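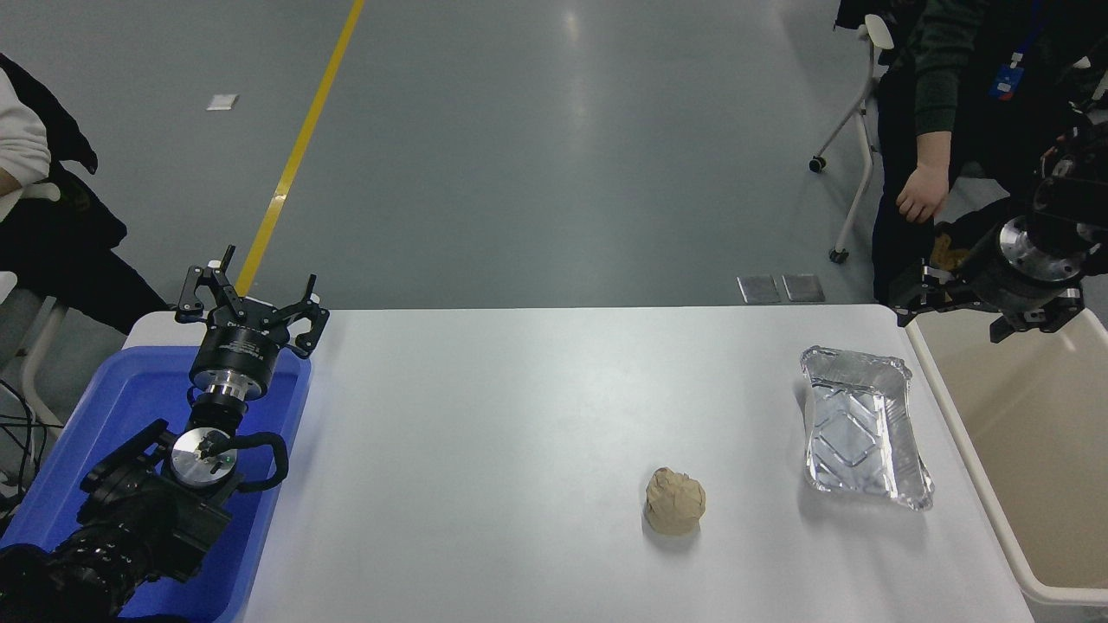
Plumow cell maintenance meeting - minutes
Drotdale site, Jul 9, 2024
Present: cell operators (both shifts), maintenance, controls, stores. Apologies from purchasing.

1. Minutes of the last meeting
Accepted with one correction. Under item 4, the left gripper was regreased, not replaced. The spare gripper is still on the shelf and stores confirmed it is on the count.

2. Left arm
Maintenance reported a small amount of play at the wrist coupling. It was found during the monthly hand check with the power off. The coupling screws were backed out, cleaned and put back with fresh thread locker. No play was felt afterward. The arm then ran 200 cycles of the paper and tray routine with no stops.
Operators asked whether the arm has to be rehomed after this kind of work. Controls said yes, every time the coupling is opened, even when the screws go back the same day. The step is missing from the work card.
Action: controls to add rehoming to the work card. Maintenance to check the coupling again in two weeks.

3. Right arm cable
The sleeve on the old cable had rubbed through near the wrist and the cable was changed. Fabbri supplied the new one under part 251. It is slightly longer than the old one, so the slack has to go somewhere. Two routings were tried, one underneath the arm and one over it. The underneath routing caught when the arm was brought in low and was dropped.
There was some discussion about clips. Stores has the narrow kind only. Maintenance does not want to use zip ties on the wrist end, where they have cut into the sleeve before.
Action: stores to order the wide clips.

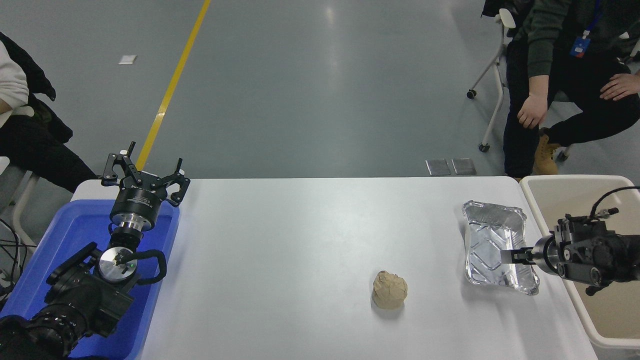
4. Working height and tray position
Controls wants the approach to the foil tray taught again now that the cable and the coupling have both been worked on. The taught height dates from March and was set with a deeper tray. Foil rims bend easily and a low approach leaves a dent that the next pick then slides on. The starting point for the new teaching will be the pose with the right gripper's fingers out level just over the rim on the right side of the tray, and the approach will be brought in from there in small steps. With the arm held in that pose the cable goes up and over the top toward the right, and that routing is to be kept. The tray may sit at a slight angle on the table. Operators do not need to square it up first, and the new teaching should be tried with the tray turned both ways.
Action: controls and first shift to teach the new approach. Old positions to be saved under the Trirby folder before anything is overwritten.

5. Bins
The blue bin at the left arm and the beige bin at the right arm were discussed. Operators want them left where they are. Maintenance asked that they be wiped out at each monthly check and that tools not be stored in them. A hex key was found in one last month and could have ended up under a joint.
Agreed. To be added to the end of shift list.

6. Paper stock
One operator raised that the tan paper gets soft after many picks and the grippers close further on it than they should. It was agreed to swap the ball for a fresh one at the start of each shift. Crumple it by hand to the size of a fist. No tape.

7. Gripper pads
Pads on both grippers were inspected. Left is good. Right shows wear on one finger and will be changed at the next stop. Fabbri has quoted 18 days for delivery, and stores will use the pair in the cabinet until then. Maintenance reminded everyone that pads are changed as a pair even if only one is worn.
Action: stores to place the order.

8. Other business
The stop button test was done on both arms and signed off. The log sheet for it is full and a new one is needed.
Second shift asked for a copy of the joint error codes at the cell. The laminated one has gone missing. Controls will print another.
Purchasing's question about the service contract was held over until they can attend.

9. Next meeting
After the two-week coupling check. Controls to send the time. Please send items for the agenda the day before.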